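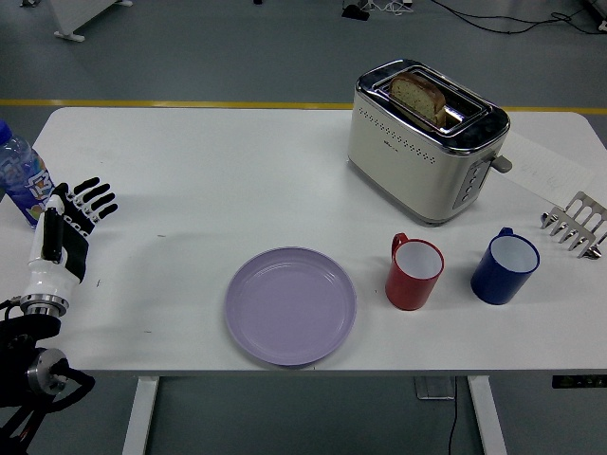 Chepkoech Magesa
Coordinadora de la lista y del taller de encuadernación Fabbri

Asunto: Re: Papel marmoleado, el baño que se me hunde
Fecha: 12/3/23

¡Hola a todos!

Qué alegría abrir el correo y encontrarme con una pregunta de marmoleado, que llevábamos semanas con los presupuestos del local y ya me estaba muriendo de aburrimiento. Copio lo que escribió la compañera del grupo de Doltatmont y contesto por partes, porque hay mucha tela que cortar (y perdonad la extensión, ya sabéis que con este tema no tengo freno).

> Buenas, lista:
>
> Llevo todo el invierno intentando hacer guardas marmoleadas para una
> tirada de cuadernos y no consigo que los colores se queden arriba. Uso
> carragenato, acrílicos de bote y una bandeja de horno grande. Las dos o
> tres primeras gotas se abren bien, pero enseguida el color empieza a
> bajar en hilillos y acaba en el fondo como un barro. El papel lo preparo
> con alumbre con una esponja. Cuando saco la hoja el dibujo está, pero
> muy pálido, y al aclararla se me va la mitad por el fregadero.
>
> También me pasa que en una esquina siempre salen unos circulitos
> blancos. He cambiado de papel y siguen saliendo.
>
> ¿Es el baño, es la pintura o es el alumbre? Estoy por comprar papel
> impreso y olvidarme.
>
> Un saludo a todos y gracias de antemano.

¡Ni se te ocurra comprar papel impreso! Estás cerquísima. Lo que cuentas son tres problemas distintos que te han coincidido, y los tres tienen arreglo sin gastar casi nada.

Empiezo por el baño. Si las primeras gotas se abren y luego el color baja en hilillos, yo miraría primero cuánto ha reposado el carragenato. Recién batido está lleno de aire y además no ha terminado de hidratarse, así que engaña: parece espeso y no lo está. Yo lo bato por la tarde, lo tapo con un paño y no lo toco hasta el día siguiente. Nada más. En verano lo meto en la nevera y lo saco con tiempo de sobra, que frío se pone perezoso y los peines arrastran el dibujo en vez de cortarlo. Si después del reposo se te ha quedado como una gelatina, agua, poquita, y removiendo despacio con la mano abierta para no meterle aire otra vez.

Otra cosa que me tuvo loca un otoño entero fue el agua. En el local de la calle Ploltlow sale durísima y el carragenato no espesaba ni a tiros. Probé con destilada y aquello era otro oficio, ¡qué colores! Si en tu zona el hervidor se te pone blanco por dentro, ya tienes un sospechoso.

Vamos con la pintura. Los acrílicos de bote sirven, pero casi todos vienen demasiado densos y alguno trae de fábrica cosas que no se llevan bien con el baño. Échalos en un vasito con agua destilada hasta que queden como nata líquida y prueba cada color solo antes de juntarlos. Yo tengo una bandejita aparte, del tamaño de una cuartilla, solo para probar, y me ahorra muchísimo disgusto. Una gota bien templada se abre hasta el tamaño de una galleta. Si se queda en lenteja y luego cae, le falta agua o le falta un poco de dispersante (la punta de un palillo, de verdad que con eso basta). Si se abre tanto que ocupa toda la bandeja, te has pasado y va a salir pálida.

El orden también cuenta mucho. El primer color que tiras acaba siendo el más apretado, el que queda en las venas, y los que vienen después lo van empujando. Por eso en los jaspeados antiguos las venas suelen ser oscuras. A mí me gusta empezar con un índigo casi negro, seguir con un ocre y terminar con un blanco roto. El blanco, ojo, pesa más que los demás y se va al fondo a la mínima, así que lo remuevo cada vez que mojo el pincel.

El alumbre. Lo de que se te vaya la mitad por el fregadero tiene toda la pinta de venir de aquí. Con esponja está bien, yo también lo hago así, pero hay que dar pasadas en un sentido y luego en el otro, sin dejar calvas, y marcar con lápiz la cara que NO llevas tratada. ¡La de hojas que he puesto del revés por confiarme! Después las apilo todavía húmedas bajo una tabla, para que lleguen planas a la bandeja, y las uso en el mismo día. Una hoja tratada que se queda por ahí dos semanas se vuelve quebradiza y amarillea, sobre todo en los bordes.

Y mira el papel, aunque digas que has cambiado. Muchos llevan ahora una carga de carbonato para que duren más, cosa estupenda para un libro y fatal para el alumbre, que se neutraliza y ya no agarra nada. Pide papel sin reserva alcalina. El que estamos usando en el taller es el Drokier crema, verjurado, y a nosotras nos va de maravilla, aunque la verdad es que tiene una fibra muy marcada y hay que cortarlo pensando en el lomo.

Los circulitos blancos de la esquina son burbujas, y que salgan siempre en la misma me dice que apoyas la hoja siempre igual. Cógela por dos esquinas opuestas, deja que toque primero el centro en diagonal y ve bajando los lados sin prisa y sin pararte. Si te paras te sale una raya de vacilación, que luego no se quita con nada. Antes de tirar color, pasa una tira de periódico por toda la superficie. Se lleva el polvo, la película que se forma encima y las burbujitas que andan sueltas. Yo la paso antes de cada hoja, también cuando parece limpio.

Para aclarar, nada de chorro directo. Pon la hoja sobre una plancha inclinada y deja caer el agua por arriba con una jarra, que resbale. Luego a tender, y cuando esté seca la prensas entre secantes.

Os cuento de paso cómo fue nuestra última tanda, que me hace ilusión. Éramos seis y sacamos nueve hojas que se pueden enseñar, con un peinado de cola de pavo que yo no había conseguido nunca. El peine lo hice con alfileres clavados en un listón de balsa, a tresbolillo, y tenía un alfiler torcido que va dejando un ricito en cada pluma. Iba a enderezarlo y me han prohibido tocarlo. Tres de esas hojas ya son guardas de un álbum de media piel verde, y cuando se abre la tapa da un gusto que no os podéis imaginar.

Sobre lo que preguntaba otra persona hace unos días (no encuentro el mensaje, perdón): sí, se puede marmolear tela. Va mejor el algodón fino y bien lavado, sin apresto, tratado con alumbre y planchado antes de meterlo. Para cubrir tapas hay que forrarlo luego con papel japonés y engrudo, porque si no la cola traspasa y te mancha el dibujo. Y los cantos de los libros también, pero eso pide otro correo, con el bloque bien apretado entre tablas y el corazón en un puño.

Si quieres, mándame por correo postal un recorte de tu papel y un par de tus hojas pálidas y las miro con calma. Trae también apuntado cuánto carragenato pones por litro, que no lo decías. Yo ando por los seis gramos, y con agua dura subo un pelín.

La próxima vez que quedemos para marmolear será a finales de marzo, en el local, con el baño ya hecho de la víspera. Hay delantales pero traed guantes, y frascos con tapa si queréis llevaros color mezclado. Quien tenga peines raros, que los traiga, por favor, ¡tengo unas ganas tremendas de probar uno doble!

Un abrazo grande,
Chepkoech

P. D.: El carragenato usado no lo tiréis de golpe por el desagüe. Bien diluido y con el grifo abierto.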